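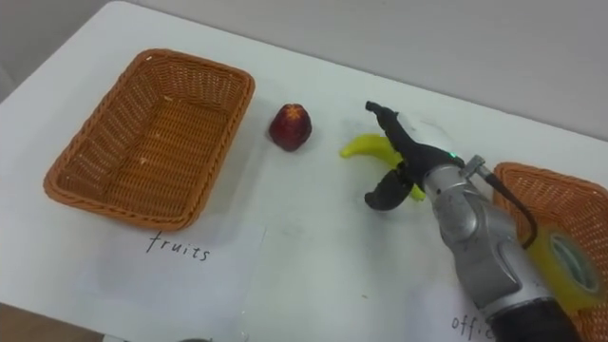 Figure 1. Sorting station, arm at the banana. Baskets labeled for fruits and office supplies.

Sorting at the Bench: What a Humanoid Robot Changes for the People Who Pack
Student project report, Work and Technology course

1. Background

Drurkham is a small company that fills orders for offices. A customer gets one delivery with snacks, fruit and desk supplies in it. Returns and leftovers come back mixed together, and somebody has to sort them before they can go on the shelf again. At Drurkham that job is done by the packing staff, usually at the end of a shift when everyone wants to go home.

The company is trying out a robot for this step. The trial is called Premari. Our group followed it for part of the fall term, starting in September. We wanted to know what the staff think will happen to their own work, so most of this report is about them. The robot is covered in section 2 as far as it is needed.

2. The task

The test task is a simple version of returns sorting. There are two wicker baskets on a white table, one for fruit and one for office supplies. The items are a banana, a red fruit and a roll of clear tape. The trial uses toy fruit because real fruit bruises and has to be replaced. Each item should end up in the basket that matches the handwritten label.

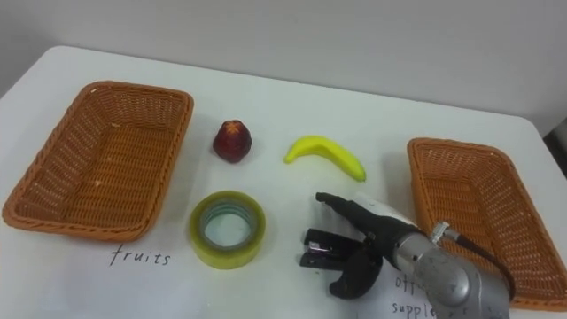 A run starts with all the items on the table and both baskets empty. The robot has to pick out an item, decide which group it belongs to, and place it. The items are put down in a slightly different spot for each run, so the robot can't repeat one fixed movement. The packers found this part easy to understand. One of them told us it was the same way she trained new people: first you learn what goes where, then you learn to do it when things aren't lined up for you.

3. Method

We interviewed six people: four packers, one shift lead and the person who plans the schedules. Each interview took 18 minutes on average. We also watched two sessions of the trial and took notes. Names are left out at the request of the company. We compared our answers with a longer staff survey that Drurkham had from an earlier change, when the Viltix scanning system came in. That survey had 24 questions and we reused the ones about workload and training.

4. Findings

4.1 Pace
All four packers said returns sorting is the part of the day they like least. It is not heavy, but it comes late and it has no clear end. Three of them would be glad to hand it over. The fourth said it was the only time of day she could sit down and talk to the others, and she was worried that the time would be filled with more packing.

The scheduler confirmed that this hasn't been decided - if the robot takes over sorting, the freed time could go to packing or to a shorter late shift.

4.2 Standing by
The trial needs people. Somebody lays out the items, starts the run and keeps an eye on it. Two of the packers have done this job and both called it tiring in a different way from packing. You have to pay attention without doing much with your hands. 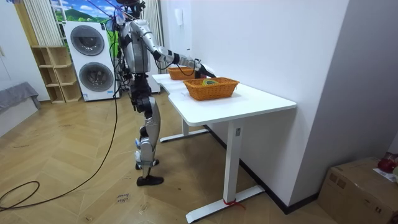 Space came up as well. A robot with legs takes up as much floor as a coworker, and it has cables that must be kept out of the walkway. The shift lead would want a marked area before anything like this goes near the packing line. She also asked who is allowed to step in when an item is in the wrong place, and whether the run has to be stopped first. There was no written rule for this when we asked.

4.3 Skills
The packers know things about returns that are not on any label. A banana can go back on the shelf on Saturday morning but not on Saturday night. A roll of tape with a torn end is still fine for use in the warehouse. Two labels and two baskets leave all of this out. The staff were quick to point this out and several had ideas for a third basket, for items a person should look at.

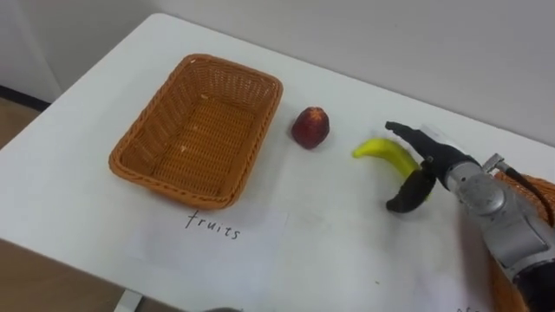

Figure 4. Open gripper at the banana, with the fruits basket on the left.

4.4 Information
Most of the people we spoke to first heard about the trial from a coworker. After Viltix they had been promised a meeting before the next change. We think this explains some of the caution in their answers better than the robot does.

5. Limits

Six interviews is a small number, and we only saw a test task with a few items. Drurkham's returns list has 512 different products on it. We did not measure speed or errors and can't say whether the robot would save time. Our reading on job design came mostly from the Wanigasekara course pack, which deals with larger warehouses than this one.

6. Recommendations

Decide what happens to the freed time before the trial is extended, and tell the late shift first.
Write down who may step in during a run.
Rotate the stand-by job so that the same two people don't always have it.
Test a third basket, with the packers choosing what goes in it.

The interview questions are in Appendix A. Our notes from the two sessions are in Appendix B.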